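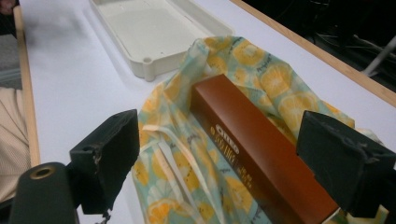

January 7, 2026

I spent most of my holiday break inside one Python file, and I'm going to tell you about it whether you like it or not.

The file is the thing in Hirnis that decides when a grasp starts. If you haven't run into Hirnis on this blog before, it's my little pile of tools for turning hand-held gripper recordings into something a policy can train on. You squeeze a thing, you move it, you let go, and later on a script chops the recording into pieces: reach, close, hold, open. The chopping used to be a single threshold on finger width. Width drops below X, call it a grasp. I wrote that in March on a train and was very pleased with myself.

Well! A threshold on width works great if everything you pick up is stiff. Thin cardboard isn't. The fingers touch, the width keeps creeping down while the sides give a bit, and my script would happily label "close" for ages after the thing was already being held. Then there's the opposite mess, with cloth, where the fingers go nearly shut and the script decides you missed and throws the whole take out. I had 2113 takes on disk and the old code was tossing 300 of them. I opened a bunch by hand and plenty were fine. Perfectly good grasps, in the trash!

So the new version looks at speed instead of width. I smooth the width signal (a plain median filter, window of 13 samples, nothing fancy), take the derivative, and look for the spot where closing slows down hard and stays slow. After that it checks whether whatever is between the fingers moves along with the camera. If the patch of pixels between the pads stays put while the background slides by, you're holding something. If it slides too, you aren't. That second check is the part I should have written first, because it doesn't care how squishy anything is.

It does care about shiny stuff, though. Glossy packaging up close gives the tracker almost nothing to grab onto. You get a big smooth stretch of color with a highlight drifting across it, and the optical flow follows the highlight like a puppy. My fix for now is to mask out the brightest pixels and lean on edges, plus the pads themselves as a reference, as they're always in the same spot anyway. 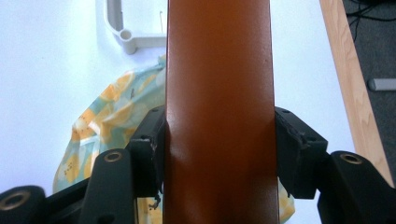
Senga Moncrieff read a draft of this and wrote back that I should drop the highlight mask and just have the tracker report how sure it is, then let the segmenter ignore it when the number is low. Her words: "You're hiding the problem from the one piece of code that could do something about it." Ouch, and also yes. I've started a branch for that. It's slower than I'd like (the confidence maps are huge if you save them at full size, so don't do that, I filled a drive).

Other things that changed while I was in there:

- `split_takes` now writes its reasons to a log, so you can see why a take got rejected
- the viewer jumps straight to the close point when you press `g`
- config files from before this release need `min_width` deleted or the loader complains

The release phase is still a bit of a disaster. Opening slowly looks a lot like adjusting your grip, and I keep getting two "open" labels in a row. I tried merging anything closer than 800 milliseconds and that helped with the doubles but ate a few real regrasps, which I'd like to keep. If you've solved this one, please email me, I'm begging.

Next up is rerunning everything from scratch with the branch merged, and then retraining. I'll post the plots when they're done, even if they're ugly.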